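Home Care Skills, Unit 2: Sorting the household medicine supply

Handout by Lamisi Sowah. Bring it to the practical along with your notes from Unit 1.

## What this unit covers

Most homes keep ointments, tablets and drops in more than one spot: a bathroom shelf, a nightstand, a coat pocket. The first job is to bring everything to one surface where it can be seen. A bed or sofa is fine if you put down a cloth first – small caps roll off a table and are hard to find on a dark floor.

## Order of work

1. Gather all items before sorting any.
2. Stand boxes upright in a basket with the printed ends up.
3. Lay tubes flat next to the basket, caps on.
4. Match each tube to its box. Check the name on both, and the strength if one is given.
5. Set aside anything with no label, no date or a loose cap.
6. Write the list (see below).

Do not throw anything out during the visit. Items set aside go to the pharmacist with the client's consent.

## The list

One line per item: name as printed, form (tube, box, bottle), expiration date, where it was kept. If the label is in a language you don't read, copy the characters or photograph the label and mark the line "to be translated." Do not guess from the color of the box. Brendan Noonan's sample list for the Ní Chonaill household is on page 52 of the reader, and you will need it in November for the written assignment.

## Containers

A basket with holes in the sides is easy to wipe out and lets you see when something has slipped to the bottom. Avoid deep bins. Tubes end up under boxes and get missed, and loose caps collect there too. Caps without a container go in a small bag marked "caps" until the end of the sort.

Antibiotic ointments such as mupirocin should be kept in their own boxes with the leaflet, apart from everyday creams.

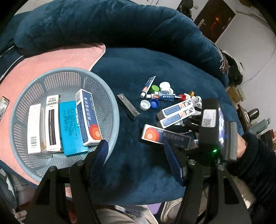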